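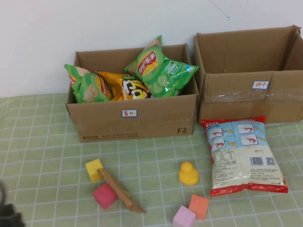
One reader's comment on our earlier piece ran: your reviewers keep scoring the arm, but most of our trouble was in the rules for the table, and half of those weren't written down. I've had the same complaint from other sites, so this review covers the Rolo Tabletop Sorting Code, revision 2, published by Vomum. It is a practice guide with a set of printed checklists. No hardware is included.

Scope

The Code applies to single-arm pick-and-place work on a bench, where mixed goods go into labelled open containers. It has 17 rules, grouped under layout, labelling, item handling, stopping and records. It does not replace a risk assessment and says so on the first page. Mobile bases and conveyors are excluded.

Layout

Containers go at the back of the work area with their labelled faces to the front. The work surface must be a single matte colour or a printed grid, fixed so it can't creep. We ran ours on a bench 900 mm deep and had no difficulty meeting the reach rule, although the operator's side was tight once the guard was fitted. A green cloth with a thin white grid meets the surface rule and is cheap to replace. The Code wants the grid checked in the camera view before each session, as lines that curve near the edges point to lens distortion or a badly laid cloth, and it gives a separate check for each.

Flaps are the weak clause. Rule 5 says they must be "removed or secured" and gives no height limit for one left upright. A tall flap on the outer side of a carton may be harmless, or it may be in the way of the wrist on approach. We cut ours off.

Labelling

Labels are to be fixed to the front face, in the working language of the site, one class per container. Handwriting is allowed. Red characters on a small white label with a blue border, as on the two cartons marked for chips and biscuits, are legible enough for the operator. The Code is right to insist that the class name on the label match the class name in the task script word for word. Any existing carton printing may stay, provided the label is separate from it. I would have liked a minimum size.

Item handling

Class boundaries get the longest section and deserve it. Each item must be assigned a class in writing before the run. The big packet lying face down, apparently a shrimp-flavoured snack, is the kind that causes arguments: chips to one person, biscuits to another. Under Rule 9 the run does not start until the sheet settles it. The same rule covers items with no container at all. Foam cubes and a rubber duck among the food would have to be listed as "leave in place", and moving one counts as a fault even when the sorting is otherwise correct. I agree with this, and several in-house procedures I've read would let it pass.

Soft packets have their own grip clause. It asks for a grip on the body of the bag, clear of the crimped seal, and a force limit set by trial on the thinnest packet. Bars and other narrow items are to be separated from anything they are touching, or logged as a compound pick. The wording on partly filled containers is vague. Bags standing above the rim reduce the clearance for the next drop, and the Code only asks the operator to "consider" this.

Stopping and records

The stop rules are short and usable. The gripper is parked outside the item area between runs, and hands stay off the table until the hold state is confirmed. Polishchuk controllers show this state on the pendant. Our Gomex unit doesn't, so we added an indicator lamp to comply, at our own cost.

Every run gets a start image and an end image. We logged nearly 400 runs this way, and the checklists held up, although the fault codes need more room. The binding on the printed copy did not hold up.

Verdict

Recommended for teaching labs and small integrators with no written bench procedure. Sites that already have one should read Rules 5 and 9 against it and can skip the rest. Vomum lists a correction sheet for July covering container clearance. I haven't seen a draft.

Reviewed Wednesday, June 30, 2021. Printed copy and checklists purchased at full price.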